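Results thread, as promised to the three of you who asked. We've spent since November trying to teach a two-armed robot to tidy a room, and I now have opinions about carrier bags.

1/ The question was dull on purpose. If you have a fixed budget of demonstrations for a long chore, do you record the whole chore from start to finish every time, or do you chop it up and spend most of the budget on the bits that go wrong?

2/ Everyone in the lab had a view. Tapio Oksanen said whole chore, always. Loretta Ostrowski said chop it up. I said "it depends", and was told this wasn't a hypothesis.

3/ So we did both. Same robot, same room, same 262 demonstrations per policy. One policy (Holloway) got full runs only. The other (Veltora) got 53 full runs and 209 short ones, each starting from a state where an earlier policy had got itself stuck.

4/ Yes, the policies have names. Fitzgerald Achterberg names things when he's supposed to be labelling data.

5/ The stuck states are the part I'd like people to steal. We didn't make them up. We ran the early policy, stopped it when it stalled, left everything exactly where it was and had a person take over the arms from there.
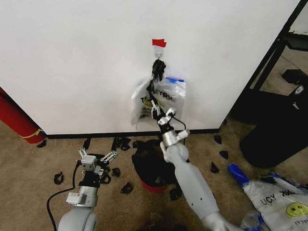

6/ It matters because a person laying out a "difficult" starting position by hand makes a tidy sort of difficult. Robots get stuck in ways you'd be embarrassed to invent. Ours once spent four minutes politely nudging a handle it had already let go of.

7/ Numbers, then. 200 trials per policy, full chore, no help. Veltora finished 131. Holloway finished 88. Tapio has asked me to mention that Holloway was faster when it did finish, and he's right – it was, by a fair bit.

8/ Where the gap came from: thin plastic, nearly all of it. On rigid things the two were close enough that I wouldn't bet lunch on either. On bags, Holloway would miss a handle, close on nothing and carry on to the next step with great confidence.

9/ Veltora missed just as often on the first go. It simply noticed, opened up and tried again. We hadn't set out to teach it to retry, but nearly every short demo began with something having gone wrong, so I suppose it got the hint.

10/ Caveats, before someone sends them to me. One room. One robot. One kind of floor. The same two people did most of the driving, and one of them (me) is noticeably worse at it.

11/ Also, the short demos aren't free. You have to have a bad policy first, and then sit and watch it be bad. We logged 3,537 stalls, and I've personally seen far too many of them.

12/ Ghislain Vachon asked whether you could skip the person and let the robot collect its own recoveries. We tried it for a week. It mostly collected new ways of getting stuck, so that's a different paper.

13/ Next up is varying the split. 53 full runs was a guess and I'd like to know how low it can go before the thing forgets what the chore was for. Draft is with Emmett Pruitt, who's reading it with a red pen and no mercy. Code once I've taken the swearing out of the comments.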